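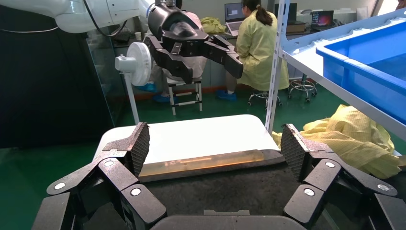 Monday, November 11, 2024

Werkska opens small-parts packing room, introduces felt-faced bench layout

Werkska, a supplier of sorted and repacked metal hardware, has commissioned a packing room for short-run orders of brackets, plates and other stamped parts. The room handles order lines of up to 300 pieces. Larger quantities remain on the existing Torvik line.

The bench layout, designated Fovum, separates bulk stock from picked stock by height. Bulk parts are held in open cardboard boxes beneath the tables. Picked parts are placed in plastic bins on the tabletop, where they are checked against the order before bagging. Bench centres are kept clear for the work piece, a rigid white board with rounded corners on which parts are laid out flat.

The dark grey work surface was selected for contrast. Burrs, bent tabs and missing holes in plain steel parts are difficult to detect on a pale laminate, and swarf is easily overlooked. Boards are lifted off and wiped at each change of order. The felt used for board bases is supplied by Cuvo and is replaced every nine weeks.

"Mixed stock was the main source of error in short runs," said Kavitha Alva, operations manager at Werkska. "A channel bracket and its shorter variant have the same hole pattern and nearly the same mass. Counting scales do not separate them reliably. They have to be laid flat and compared."

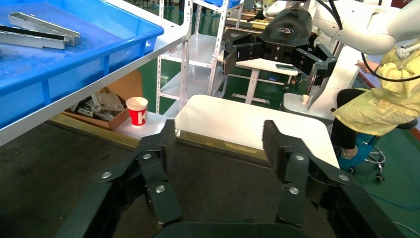 White board on the dark grey work surface, with brackets in a blue bin and stamped parts boxed below the table.

Under the Fovum procedure, one part number is opened at a time. The box is drawn from under the table, the required quantity is transferred to a bin, and the box is returned before the next number is opened. Long parts are placed lengthwise in the bin. Parts with coated or taped edges are bagged separately to prevent abrasion in transit.

The catalogue assigned to the room currently comprises 27 part numbers, all in plain or zinc-plated steel. Fasteners are excluded and continue to ship in the manufacturer's cartons. Aluminium profiles will be added in February, following a revision of the labelling scheme. The room has a planned throughput of roughly 3000 pieces per shift.

Returned goods will be accepted at the same benches. Customers are asked to keep part numbers in separate bags and to enclose the original packing slip. Mixed returns will be sorted before credit is issued, and a handling charge may apply.

Existing account numbers and order codes are unchanged. Order lines that qualify for the new room are allocated automatically at entry.

Media and trade enquiries: Kavitha Alva, Operations, Werkska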